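Tivevano (grasp timing software)

Tivevano is the bit of software that decides when a robot hand should close, how hard, and when it should give up and try again. I've been looking after this page on the Oltville robotics wiki for a while now, and I still get asked whether Tivevano is a planner or a controller. It's a bit of both, sitting in the gap between the two, and that's the reason it ended up with a name of its own.

Background

The first version came out of a small firm called Flolell, who wanted their arms to pick up soft things without squashing them. Their planner (a separate program, known as Lévesque) was very good at getting the fingers to the right spot and then had no opinion at all about what to do next. So somebody wrote a little loop to handle the last few centimetres, it grew over one August, and by the end of that month it had its own settings file and its own bug list. I have a soft spot for that first release – it was a single file of 434 lines and you could read the whole thing over a cup of tea!

How it works

Lévesque hands over a path and a target grip width. Tivevano takes the camera pictures and the finger positions, and 80 times a second it asks itself the same question: does what I'm seeing still match what I was told? If it does, the fingers carry on. If the object has shifted, it nudges the path a little, and if things have gone badly wrong it opens up and hands the job back to the planner with a note saying why.

The matching is done with a score from nought to 100. Anything under 70 counts as a mismatch. You can change that number, and people do, but I'd leave it alone until you've watched a few runs, as a lower limit makes the arm look wonderfully confident right up to the moment it misses.

Settings live in plain text. The ones I fiddle with most are closing speed, the pause before lifting, and the list of "do not touch" areas.

Rims, bins and other awkward shapes

Hollow objects get a section to themselves in the manual, and they deserve it. A finger can go inside the wall or outside it, and both look perfectly sensible to a planner that only cares about width. With a waste basket the rim is thicker than the wall under it, so the width changes depending on how far down you measure. Holes in the side make it worse, as the depth reading flickers between the plastic and whatever is behind it. 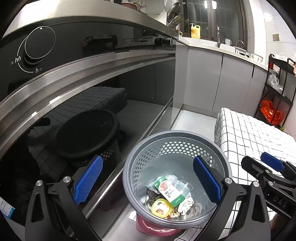

Tivevano treats the rim as the thing to track and mostly ignores the rest, a choice I grumbled about at first and have come round to. A grey kitchen basket with hexagonal holes all over its side, one blue pad pressed against the inside of the wall and a heap of a carton, tissue and wrappers filling the middle, gives the software very little else that's tidy enough to follow. The rubbish can slide about during a lift, so any score based on it would be jumping all over the place. A thick rounded rim keeps its shape. The rim tracker was added in release 286 and is switched on by default.

Known problems

Shiny surfaces are still a nuisance. A glossy cupboard door can show a second copy of something in the room, and older releases would sometimes score the reflection. The usual fix is to mark the door as a "do not touch" area. Thin bags are the other one: the tracker sees them as part of whatever they're wrapped round, and there's an open request to give them a separate label.

See also: Lévesque (planner), grip width, depth flicker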